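Sort day at the Stukmont swap room, and a date for August

I spent most of Friday (Jul 29, 2022, for those keeping the newsletter) at the Stukmont swap room, and I came home with sore knees, a borrowed casserole dish and some news. The odds-and-ends sort is finished! After months of bags piling up behind the door, every last donated bit and bob has been gone through, and the room opens again to everyone on the first Saturday in August.

Kamonchanok Sriwong has been running the place from the old Grewal shopfront, and she put the call out a fortnight ago for anyone with a free morning. I'd figured on an hour. I stayed until they switched the lights off, partly for the company and partly for Marek Vlček's lemon slice, and I'm not sorry on either count.
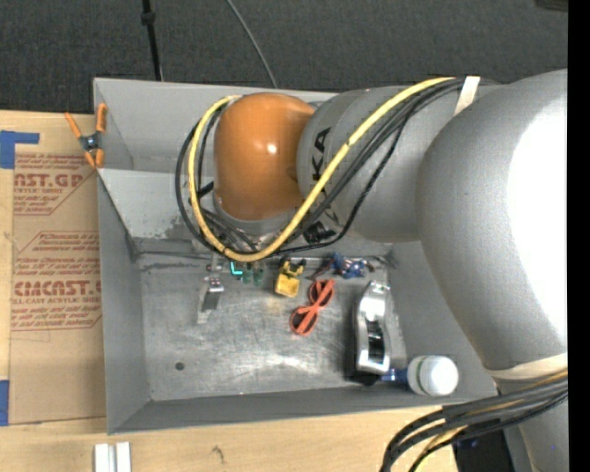
Odds and ends are the hardest things to rehome, if you ask me. Clothes have a size and books have a spine, but a stray kitchen thing or a toy with no box could belong anywhere, and we argued over plenty of them. Kamonchanok's rule is small lots, so you can see what you've got. I've come around to the metal bins for this, the open grey sort with tall sloping sides and a bare floor that's well and truly scratched by now. Put a few things in one, set it up on the wooden tabletop, and you can make up your mind without tipping half the neighbourhood's cupboards over your feet. My own method at home is a cardboard box and a bad mood.

The final tally on the whiteboard was 3000 items, with 300 of those set aside for the school fair at Murnis. Another 80 were past saving and went off to be recycled, including a teapot I was quite fond of (Theano Panagiotou overruled me, and the crack did go all the way down).

Opening day runs from nine until the tables are bare. Everything costs $2, no matter the colour, size or how much you reckon your aunty paid for it, and the money goes towards fixing the back step. Bring your own bag. If you're coming from the Bretura side, park behind the bakery, as the front spots are for loading only.

Donations are closed until the following week, so please don't leave anything at the door. I know it's tempting. I've got two boxes in my hallway waiting as well, plus the casserole dish, which I promise is going back.

Contact us | © 2022 Stukmont Swap Room News | Back to top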